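# Costing the hand-held gripper

Sulow priced its household data programme twice before it bought anything. The first budget, drawn up in August, put nearly all the money into arms.

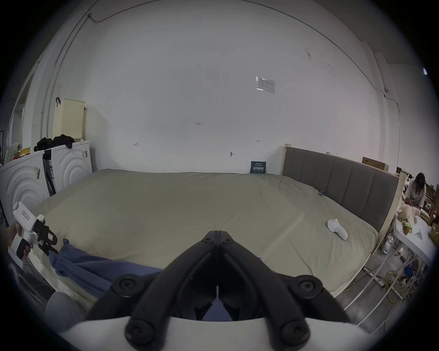
Hilkka Ikonen, who does the planning, moved most of it to hand-held units. Garkis quoted £1,105 a unit; Seixas asked £1,432 with spare fingers and a charger included. She ordered from both and wrote 45 spare finger sets into the Garkis line, which closed much of the gap.

Bedding is hard on fingers. Sulow now replaces a pair after 100 hours and books the cost to consumables, so it no longer competes with capital items. Storage and operator time sit in separate lines, reviewed each Tuesday.

The arms have been put back to next year's budget. Flola has been asked for a lease price.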